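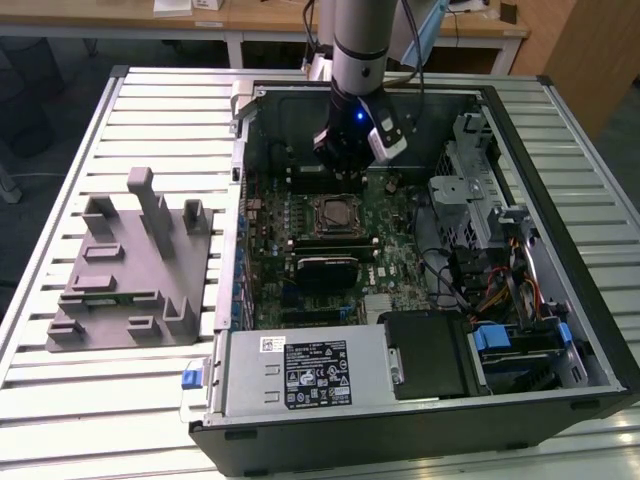
Tower case and grey fixture plate on the slotted bench, Josgate workshop

Josgate workshop, assembly bench meeting
Minutes, August

Present: Iker Olmedo (chair), Itziar Lozano (minutes), two colleagues from the Somilton store, one from purchasing.
Apologies: the Barrios office, who sent their comments in writing.
Start: 9.40

1. Minutes of the previous meeting
Accepted with one correction. In point 4 the word "screws" must be read as "standoffs". Itziar has changed it in the shared copy.

2. Position of the case on the bench
The meeting looked at the present arrangement, with the tower lying on its side on the right half of the bench and the fixture plate on the left. Iker prefers to keep it so. With the side panel off, the motherboard can be reached from above, and the memory slots and the processor socket are both easy to see. Somilton asked if the plate could go on the right, as they have it in their own room. It was discussed for some time. Iker answered that all the work instructions are written for the plate on the left, and that he does not want to rewrite 12 pages for this.
Decided: no change at Josgate. Somilton may keep their own arrangement until the instructions are next revised.

3. Fixture plate
Itziar reported on the grey printed plate. The general opinion is good. Three remarks were made:
The tall post with the short arm near the top of the plate is the first thing that a sleeve touches when somebody reaches over from the back. Barrios proposes in writing to make it shorter. Iker would like to see a drawing first.
The U-shaped holders are good for their purpose, but the one near the lower right corner is close to the case. If the case is put down a little too far to the left, the two meet. A strip of tape on the bench was proposed as a mark and everybody agreed.
The low slotted pads collect dust. They should be cleaned with a soft brush and not with a cloth, which leaves fibres in the corners.
The cost of a second plate was asked. Purchasing has an offer from Hedaveck for 600, delivery included, but it is not clear if this is for one plate or for a pair. Purchasing will ask.
Decided: no order before the answer from Hedaveck. Itziar to send the drawing of the post to Barrios.

4. Cleaning of the bench
The narrow grooves between the aluminium slats were discussed again. A small screw which falls in there is not always seen, and last month one was found only when the bench was being moved. Somilton suggested a thin mat over the whole surface. Iker was against, because then the plate could not be fixed to the slats. The compromise is a mat only in the front part, where there is nothing fixed.
Until the mat arrives, the grooves are to be cleaned with the small vacuum at the end of each day. The magnet stays in the drawer and must not be used near an open case.
Decided: Somilton to buy one mat for trial.

5. Cases for the next series
Somilton has 20 tower cases in the store. Of these, 16 have been checked and can be brought to Josgate. The other four have bent side panels — the inside is in order, but the panel does not close well. Itziar asked that they be kept separately and marked, and not returned to the same shelf.
There was a question about storing the side panels while a case is open on the bench. At present they are leaned against the wall, and two of them were scratched. Iker proposes a vertical rack with felt. Purchasing will look for something simple.
Decided: the 16 cases to be moved first. The four others wait for a decision at the next meeting.

6. Other matters
The label with the order of assembly on the cupboard door is an old version. Itziar will print the new one.
Barrios asks to receive the minutes in PDF also. Agreed.

Actions
Itziar: drawing to Barrios, new label, minutes in PDF.
Purchasing: question to Hedaveck, rack for side panels.
Somilton: trial mat, transport of the cases.
Iker: tape mark on the bench.

End: 10.50
Next meeting in September, same room. Points for the agenda to Itziar, please.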